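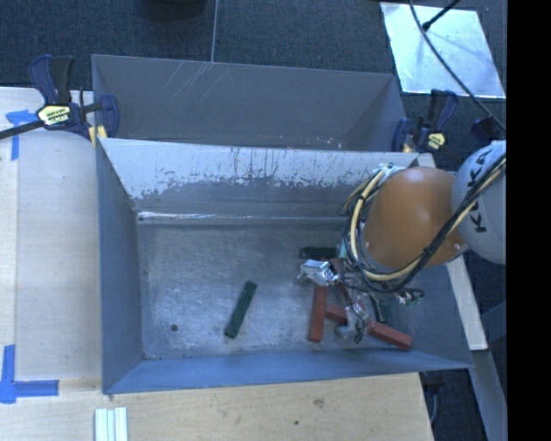 Trade & Workshop > Opinion > Automation

The bin, the arm and the monthly invoice

There is a phrase in the Vollex brochure that I have now read so many times I could set it to music. The phrase is "picking, solved". It sits on page 2 in very large type, with a great deal of white space round it, so that you have room to feel relieved.

What Vollex sells is a bin-picking service. You don't buy a robot from them, and they are quite firm on this. You supply the arm, or they lease you one from somebody else's range, and they supply the gripper, the software and a thing called Venura, which is the part that looks into a metal bin full of jumbled objects and decides which one to go for first. Then they charge you every month for as long as you would like it to go on deciding.

I have spent a good part of the spring with it at a small packing firm in Medstead, which had been offered a trial and was kind enough to let me get in the way. I went expecting to be either dazzled or cross. I've come back with a mild headache and a few opinions about clamps.

Let me start with the clamps. No supplier's video has ever, to my knowledge, shown a clamp. In the videos the bins hover in a grey void and the parts gleam. In life, a bin that gets prodded all day by an industrial arm will wander across the bench unless you hold it still, and you hold it still with a bar clamp at the corner, the same sort you would use to glue a chair. Then you mark the bench with blue tape so that you know where things go when somebody moves them. The whole clever business of seeing and choosing depends on the bin being where it was yesterday. I find this rather cheering. The brochure evidently doesn't, as it gives the matter one line, under "site preparation (customer)".

A lot of things turn out to live under "(customer)". The bench is customer. So is the lighting, which matters more than you would think, as a shiny bin throws light about in a way that no one enjoys. So are the hoses and wires that have to get from the arm to the gripper without being yanked out, and which end up strapped along it in loops like a badly packed tent. There is an optional tidy kit for this. It costs 510 pounds and is, as far as I can make out, some sleeves and a bag of ties.

The demonstration uses plain coloured blocks, red and green, and I have no quarrel with blocks. They are honest objects. They have flat sides and they don't leak. You can tip a heap of them into a bin and watch the gripper nose in among them, and it is properly absorbing for the first ten minutes, a bit like watching someone else look for their keys. When Venura gets one, it gets it neatly. When it doesn't, it has a think and tries a different block, and I came to respect this more than the successes. Most of us would have gone for the same one again, harder.

My trouble is with the leap from blocks to everything. The firm in Medstead does not pack blocks. It packs, among other things, small bottles, sachets and a sort of coiled rubber seal that looks like something off a beach. The bottles went well. The sachets went fairly well once the gripper fingers had been changed. The seals were a rout. They linked arms. The robot would lift one and bring up its relations, and the software, to its credit, knew that this was wrong and put them all back, and then we were where we started except that it was nearly lunch.

Now, Vollex will tell you that seals are a "phase two item". Phase two is charged separately. I asked what else was in phase two and was told that it depended on what turned out not to be in phase one.

It's fair to compare prices here, and the obvious rival is Sezer, who will sell you a fixed kit outright for a little over the cost of a year with Vollex and then more or less wave goodbye. The Sezer software is plainer and its manual reads as if it had been shouted across a car park. But it is yours. The Vollex subscription covers 3,000 picks a day, and past that you move up a band. I can't be the only person who dislikes the idea of a machine that becomes more expensive the better it works. Imagine a kettle on those terms.

In its favour, the support is very good. You ring at 9 in the morning and a human being picks up, knows which site you are, and doesn't ask whether you have switched it off and on. Updates came through twice while I was there and both made things better, a record my phone has never matched. If you have one steady product in one steady bin, roughly the shape of a brick, and no one on the staff who likes fiddling with settings, I think the monthly fee is worth paying.

For everyone else I would say take the trial, and bring your worst part to it. Leave the bottles at home. Bring the thing that tangles, or the thing that arrives in a slightly different bag each month, and ask to see that picked before lunch on the first morning. If the salesman says "phase two", ask him to write the figure down.

The Medstead firm has signed for six months, bottles and sachets only. The seals are still being done by hand, on the next bench along, and rather quickly.

Filed under: Robots at work, Subscriptions, Buying kit

Contact the desk | Copyright, all rights reserved | Back to top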